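Silville Travel Goods Notes
Gallery: Pouches and Sleep Items

Posted 10 Jun 2018
Filed under: Carry-on, Soft goods, Organisers

This page covers small pouches and the soft items usually packed in or beside them. Captions are kept short. Dimensions and masses are in the notes, in metric only. Masses were taken on a kitchen scale reading to 1 g, with the item empty and any swing tags removed. Pouch dimensions are external, measured flat, with the closure shut and no load.

For the main bag layouts, see the Vunik 20 litre page. The cable and charger pages have been moved to their own section and are not repeated.

Mesh and part-mesh pouches

A full-mesh pouch shows its contents from either side and lets air through, but it holds its shape poorly. Under load the panel bellies out and the corners pull in. A part-mesh pouch, with clear or open mesh over one section and solid fabric over the rest, is stiffer across the fabric section and still allows a check of the contents without opening it. The trade-off is that small items settle to the bottom. If the fabric section is the lower one, they settle out of sight.

Two remedies are in common use. The first is to pack flat items low and anything that has to be found quickly high, near the rim. The second is to carry the pouch on its side in the bag, so that the contents spread along the long edge. The second method works only where the pouch is packed firmly enough that it does not rotate.
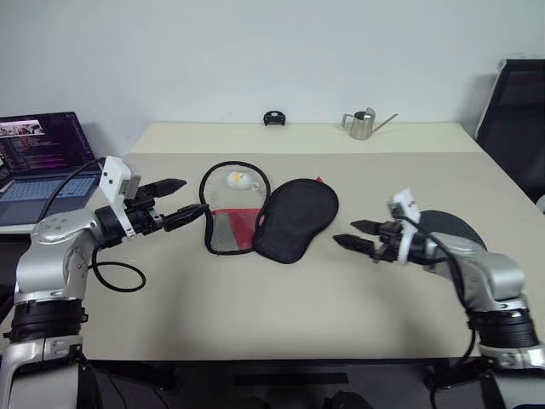
Pouch with clear mesh above and a red and grey fabric panel below; black padded eye mask alongside.

Rim construction matters more than panel material for pouches of this general type. A bound rim in a dark colour hides handling marks and gives the outline some stiffness. Rounded corners put less stress on the binding than square ones and slide past other items in a full bag. On the sample pouches checked for this section, wear began at the point where the binding tape overlaps itself, usually at a lower corner. Check that point first when buying second-hand.

Light colours inside a clear section are easier to find than dark ones. Small white or yellow items can be picked out through mesh at arm's length under cabin lighting. Black earbuds, black hair ties and black USB adapters generally cannot.

Eye masks

Padded masks fall into two groups for packing purposes: flat padded and moulded. A flat padded mask compresses and can be folded once across the nose. A moulded mask should not be folded, as the cups take a crease and then sit against the eyelid. If the type is uncertain, pack it unfolded.

Packing position, in order of preference:

Outside the pouch, flat against the back panel of the bag.
Inside a pouch of its own, with nothing hard in it.
Inside a shared pouch, face side toward fabric and away from mesh.

Coarse mesh picks at brushed fabric. After a few weeks in a shared mesh pouch, the face side of a brushed mask will show pilling in the pattern of the mesh. Smooth knit faces are not noticeably affected.

Wash masks by hand in cool water with a small amount of plain detergent, press in a towel and dry flat out of direct sun. Do not wring. Sewn-in tags hold water longer than the shell, so check the tag and the seam beside it before packing the mask away.

Reference pouches

The three pouches below are kept as a baseline for the measurements on this site.

Vunik M
External size 256 x 169 mm. Part mesh, bound rim. Takes one folded T-shirt or a full set of sleep items (mask, earplugs, socks). Closes without strain when loaded to 500 g. Above that the rim distorts at the pull end.

Politis Flat
Full fabric, single compartment. Lies flatter than the Vunik when empty and is the better choice for documents. Contents cannot be identified without opening it. The lining is pale grey, which helps.

Pledach Mesh
Full mesh, no lining. The lightest of the three and the quickest to dry. Loses its shape with anything denser than clothing. Not recommended for toiletries, as a leak passes straight through to the rest of the bag.

Loading test

The load was made up of bagged rice in 100 g portions, added one portion at a time with the pouch lying flat. After each portion the closure was opened and shut five times. The pouch was then stood on its short edge and the lean noted. A pouch was recorded as full when the closure needed a second hand to hold the rim together. Rice does not behave like hard-edged items such as chargers, so the result is best read as a comparison between pouches.

Revisions

The Politis entry previously gave internal dimensions. These have been removed for consistency with the rest of the page and will be replaced when the pouch is next measured. The Pledach will be checked again in October, after the winter trips. Binding wear will be added to each entry at that point.

Next gallery: Shoe bags
Previous gallery: Drawstring sacks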